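**MEDIA RELEASE: for immediate use**

# Brunonby ratepayers ask what the Gokora ferry money is buying

The Brunonby Ratepayers' Association has questioned the ferry line in the draft council budget, which sets aside $3,214 a week for a Gokora crossing that has no timetable, no signed operator and no published passenger forecast.

The draft calls the payment "service readiness". We have read the paragraph several times and still can't say what is being readied.
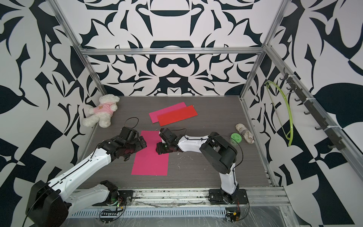

## What council has put on the table

The supporting paper runs to 68 pages. Most of it describes the harbour. The cost of running the ferry gets half a page, and labour and fuel are rolled into a single figure.

Council says the crossing could carry up to 1,000 people a week. The paper doesn't say how that was worked out, or whether it includes the summer visitors who already drive around by the Kerr road. 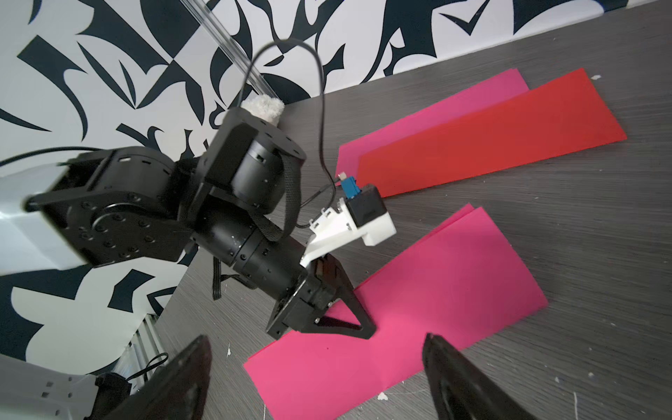
## The Prundis contract

Prundis was paid for the first feasibility study and is now named as preferred adviser for the second. Council maintains the work was properly tendered. If so, releasing the tender summary should be no trouble. We asked for it in August and were told our request was being considered.

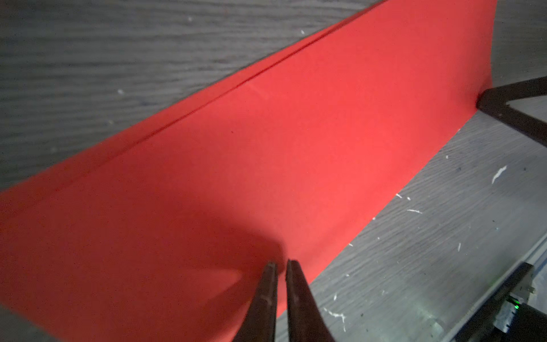 ## Kerr jetty

The jetty at Kerr would need new piles before any ferry could tie up there. That work sits in a different program, under a different heading, and is marked "subject to grant". A weekly payment for a boat with nowhere to berth deserves a better explanation than the one in the draft.

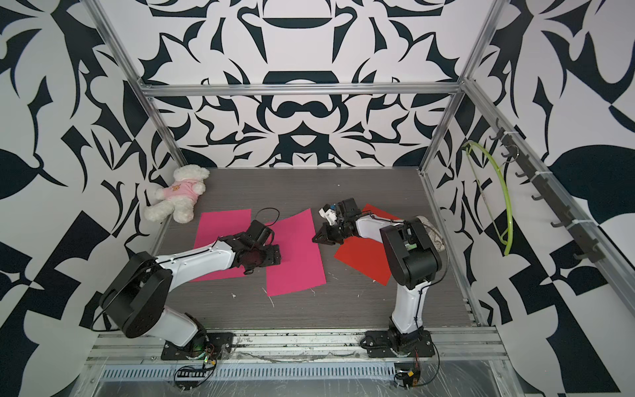
**WHAT WE ARE ASKING FOR**

- The tender summary, in full
- Separate labour and fuel costs
- A hold on the weekly payment until the Kerr grant is decided

The association has lodged a written submission and will seek to speak to it when the budget comes before council.

*Issued by the Brunonby Ratepayers' Association*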